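Réduction du temps de réverbération du foyer Jodier
Rapport de projet – Licence professionnelle Acoustique du bâtiment, semestre 5

Résumé
Le foyer Jodier est un local de détente et de travail en groupe dont les usagers signalent la mauvaise intelligibilité de la parole aux heures de forte fréquentation. Le projet comporte une campagne de mesure du temps de réverbération à l'état initial, un calcul prévisionnel selon la formule de Sabine, la pose de panneaux absorbants en plafond, puis une seconde campagne. Le temps de réverbération moyen passe de 2,192 s à 1,088 s. L'objectif du cahier des charges est atteint dans les bandes médiums et aiguës, pas dans la bande d'octave de 125 Hz.

1. Contexte et cahier des charges
Le local est de plan rectangulaire. Le plafond est en béton peint, le sol en carrelage, les parois longitudinales en plâtre peint. La façade est vitrée sur toute sa largeur. Aucun traitement acoustique n'avait été posé à la construction. Les surfaces réfléchissantes parallèles étant nombreuses, un écho flottant est audible au centre de la pièce entre les deux parois longitudinales.

Le cahier des charges fixe trois contraintes. Le temps de réverbération moyen doit être ramené à la moitié de sa valeur initiale. Les issues, les luminaires et les bouches de ventilation doivent rester dégagés. Le coût des fournitures est plafonné à environ 3 000 euros hors taxes, pose non comprise.

L'isolement vis-à-vis des salles voisines et le bruit de la ventilation ne font pas partie de l'étude.

2. Méthode de mesure
La source est un haut-parleur omnidirectionnel alimenté par un bruit rose. La réception est assurée par un sonomètre intégrateur Cestar, vérifié au calibreur avant et après chaque série. La méthode retenue est celle du bruit interrompu : la source est coupée une fois le champ stationnaire établi, et la décroissance du niveau est enregistrée par bande d'octave de 125 Hz à 4 kHz.

Deux positions de source ont été utilisées, l'une dans un angle, l'autre près de la porte. Les positions de microphone sont réparties dans le volume en respectant une distance minimale aux parois et à la source. Les décroissances d'une même position sont moyennées avant évaluation de la pente.

Le bruit de fond limitait la dynamique exploitable dans les bandes graves. Le temps de réverbération a donc été évalué sur 20 dB de décroissance (T20), puis extrapolé à 60 dB. Les courbes présentant une double pente marquée ont été écartées et la mesure reprise. Le dépouillement a été fait avec le logiciel Clorkisau, dont les résultats ont été recoupés sur quelques courbes par régression linéaire dans un tableur.

La valeur moyenne citée dans ce rapport est la moyenne arithmétique des bandes de 500 Hz, 1 kHz et 2 kHz.

3. Calcul prévisionnel
La formule de Sabine s'écrit T = 0,16 V / A, où V est le volume du local en mètres cubes et A l'aire d'absorption équivalente en mètres carrés. À volume constant, diviser T par deux revient à doubler A. L'aire initiale a été déduite des mesures et non des coefficients tabulés, afin de ne pas cumuler les incertitudes sur chaque matériau.

L'absorption manquante a ensuite été répartie sur des panneaux de laine minérale Rinaldi à parement en voile de verre. Trois implantations ont été comparées : contre le plafond, suspendus avec plénum, et en bandes verticales sur une paroi longitudinale. La pose avec plénum est plus efficace dans les graves à surface égale, mais elle impose de déposer une partie des luminaires. La solution mixte a été retenue – plafond en pose directe, complété par quelques panneaux verticaux sur la paroi opposée aux portes.

L'hypothèse de champ diffus n'est vérifiée que partiellement. L'absorption est concentrée sur le plafond alors que les parois verticales restent réfléchissantes, situation dans laquelle Sabine tend à sous-estimer la durée réelle. Une marge a été prise sur la surface de panneaux pour cette raison. Le calcul selon Eyring a aussi été mené ; l'écart entre les deux modèles reste inférieur à la dispersion des mesures à l'état initial.

4. Résultats
La seconde campagne a eu lieu en septembre, avec les mêmes positions de source et de microphone. Le temps de réverbération moyen est de 1,088 s, contre 2,192 s avant travaux. Le rapport des deux valeurs est légèrement supérieur à deux et satisfait le cahier des charges.

Par bande, la réduction est la plus forte à 1 kHz et à 2 kHz. Elle est plus faible à 250 Hz et presque nulle à 125 Hz, ce qui est cohérent avec l'épaisseur des panneaux et l'absence de plénum. À 4 kHz, l'absorption de l'air contribuait déjà à l'état initial, et le gain relatif est moindre.

La dispersion entre positions a augmenté après traitement. Les points situés entre les parois longitudinales donnent les valeurs les plus longues. L'écho flottant n'est plus audible au droit des panneaux verticaux, mais il subsiste vers la façade, où la paroi n'a pas été traitée.

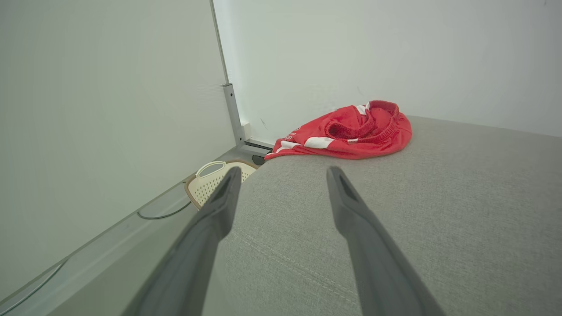

5. Mobilier rembourré

Le calcul de la partie 3 ne tient pas compte du mobilier. Les surfaces rembourrées recouvertes d'un tissu à trame fine, comme ce gris clair légèrement chiné, se comportent en première approche comme un absorbant poreux : l'air pénètre par le tissu et l'énergie est dissipée dans le garnissage. L'effet dépend de la résistance au passage de l'air du revêtement. Un revêtement enduit ou plastifié réduit fortement l'absorption dans les aigus.

Rapporter cette absorption à un coefficient surfacique est peu commode, la géométrie d'un siège se prêtant mal à la définition d'une aire. L'usage est de donner une aire équivalente par élément, mesurée en salle réverbérante. Nous n'avons pas eu accès à une telle salle. La disposition des sièges a été relevée sur plan avant la première campagne et reproduite pour la seconde, de sorte que leur contribution est comprise dans les deux résultats et s'élimine dans la comparaison des aires.

6. Incertitudes
La principale source d'erreur est la variabilité spatiale dans les graves, où la densité modale est faible. La température et l'humidité relative ont été notées au début de chaque série, sans correction ultérieure. La présence des opérateurs dans le local ajoute une absorption faible, identique d'une campagne à l'autre.

7. Suites possibles
Un traitement de la bande de 125 Hz demanderait des résonateurs à membrane dans les angles ou la reprise d'une partie du plafond avec plénum. Ces deux options dépassent le plafond de dépense. Une mesure de l'indice de transmission de la parole (STI) aux places assises compléterait l'étude, le temps de réverbération seul ne rendant pas compte du bruit produit par les usagers.

Les courbes de décroissance et le plan d'implantation sont joints en annexes A et B.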